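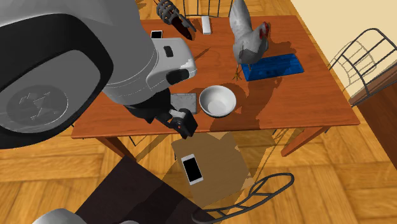

Gripper bench, virtual side - 12th entry on the bowl

February 12, 2023

Carried on with the Fisutel against Semwal comparison, same arm, same two-finger gripper, same table in Utura. The plan was to change only the controller. By mid-morning I had also changed the contact settings, the finger friction and my opinion of both controllers, so I put everything back and started again from the clean checkout.

For anyone picking this up cold: Fisutel is the compliant one. It lets the fingers give a bit when they meet something. Semwal goes where it is told and treats the table as a matter of opinion. Casden is the camera placement set, which I was supposed to leave alone until June and didn't.

Objects unchanged from the last entry. Bowl, grey slab, candle holder, pencil, the blue tray and the bird. I have had two messages asking whether the bird could be swapped for something more industrial. It could. It has thin legs, a big curved tail and a body nothing like a box, and I'd have to work quite hard to find an industrial part that annoys a grasp planner as thoroughly. It stays. The phones are there because the layout script likes phones, and it put one on a chair seat as well, well away from anything I'm asking the arm to pick up. The planner doesn't mind. I've left it.

Run settings

Queued 3,000 attempts overnight, split evenly between the controllers. 2,726 finished. The rest died on the same start pose, in which the gripper begins low by the front edge of the table and is asked to get above it before doing anything else. Semwal's way of getting above the table is through the table. Fisutel at least leans on it first and then times out, which I suppose is good manners.

I had the start pose down as harmless. With the fingers hanging out past the edge there looks to be loads of room. There is, for the fingers. The wrist needs to come round as well and it takes the long way every time, and the planner only checks the hand mesh for the first part of the move. Somebody (me) set it up that way last year to save time.

Have now:
- switched the wrist mesh on for the whole approach
- pushed the low start pose outwards, away from the edge
- kept the old pose in the set under another name, so that we can find out later whether the fix did anything

The bowl

Still the best test we've got. It's round, it's open, the rim is thin, and there are two sensible ways to take it: across the outside, or one finger in and one out over the rim. Fisutel does well across the outside and keeps the bowl level. Over the rim it's timid. It touches, gives way, touches again, and goes on like that until the timeout, like a person trying to get past someone in a train corridor.

Semwal over the rim is lovely. Straight down, close, lift. Across the outside it shoves the bowl with whichever finger gets there first and then closes on wherever the bowl used to be. The closing is perfectly good. I'd love to see it with a bowl in it.

The slab next door makes all of this worse. When it sits close by, the right-hand finger has very little free table to land on, and with the gripper turned the other way it's the left-hand one that suffers. I tried giving the approach five degrees of tilt. It helped Fisutel and made no odds to Semwal. Anything more than that and the pad corner catches the slab before the fingertip has got down beside the bowl.

Then the camera. The view down past the fingers is the one Casden calls "near", and I had it down as the obvious winner, being closest to the job. It is also the one with most gripper in it. A view where the bar covers part of the bowl is no disaster for a person, who will guess the rest of a circle without being asked. The pose estimator doesn't guess. It fits a smaller bowl to the bit it can see and tells me it is very confident.

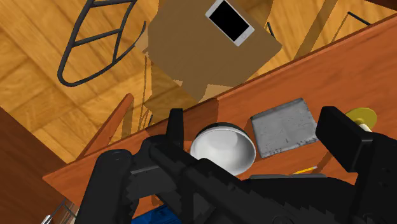

Imogen Tarrant
Manipulation engineer, grippers and end effectors

Second sitting, after lunch. Signing again as the template wants a signature per sitting, and the last time I skipped it the whole entry got filed under "unattributed" with the fire drill notes.

Went through the near view properly. Bowl in between the two sides of the gripper, slab hard up towards the pad, and a large share of everything else is black linkage. Things I'd change, in order of how much arguing they'll cause:

The mask. We cut out the gripper with a fixed mask per opening width. That would be fine if the mask followed the links, but it was drawn as a set of fat blobs and throws away table that's perfectly visible. The gap by the upright fingertip is exactly where I want to see rim, and the blob eats it. Redraw from the mesh.

The pad on the candle holder. When the pad comes across the dish, the estimator only gets the upper right of it, plus a bit of white cylinder, and files the lot under "bowl, small". I can follow the logic. I'd still like it to stop, as in one batch it set off to pick up the small bowl and the real bowl had to be told about it afterwards by way of a collision.

The pencil. Too thin, too close to the gripper body in this view. I'm taking it off the pick list for now and leaving it on the table as clutter. If anyone needs a pencil picking up, please bring the arm a fatter one.

Shadows. Strong light in this layout, long brown shadows right across the wood, and the edge of the table goes dark over part of its length. The segmentation twice decided that a shadow was the edge. I turned the light down in a copy of the layout and the problem went away, and then I turned it back up, since the real lab has a window and I can't turn that down.

Tried four camera mounts in all. Near, near with a sideways offset, one up at the elbow, and one fixed away from the arm. The offset was the surprise. It sees the far finger badly but it sees the rim all the way round on most approaches, and the bowl estimate stopped shrinking. The elbow one is useless below a certain height and I only tried it to be able to write that down.

The fixed one is dull and good. Plenty of table, the arm off to one side, the fingers open and in plain sight when it's parked. No near-contact detail, but it never mistakes the candle holder for crockery. I ran it together with the offset view and the two of them disagree in useful ways. When the estimates differ by more than a finger's width, the answer so far has been to believe the fixed view on the approach and the offset view once the fingers are down. I haven't got a principled reason for that and would be grateful not to be asked for one at the next review.

One nuisance from the fixed view: the slab stands in front of the bowl. Its tip comes over the front of the rim, so the fixed camera has its own little blind spot, in the very place where Semwal likes to push. Shifting the camera clears it and brings the holder into the way. Have left it.
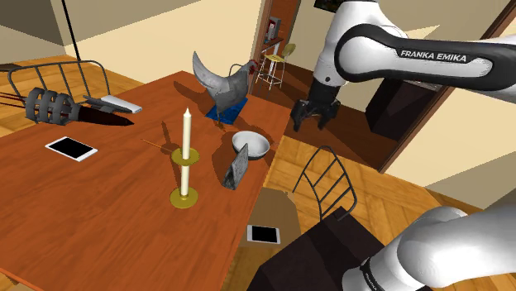 To do before the next batch

1. Redraw the gripper mask from the mesh, all opening widths. Check it against the offset mount first.
2. Rerun the failed start poses only. If the wrist mesh has slowed planning down badly I'll hear about it from whoever shares the queue, so do it late.
3. Try Semwal for the descent and Fisutel for the close. Both teams will hate this. The handover has to happen before contact, and the force threshold is a number I made up.
4. The bird. Neither controller has a clean grasp on it across the body yet. Fisutel got it off the tray over the weekend and put it down on its head. Tail grasps are banned until I've looked at the collision shape, which at the moment is a single convex lump with no tail to speak of.
5. Tell Casden's owners that I touched Casden.

Logs are in the usual folder under bowl_12, with the old start pose renamed to start_low_old. Please don't tidy it.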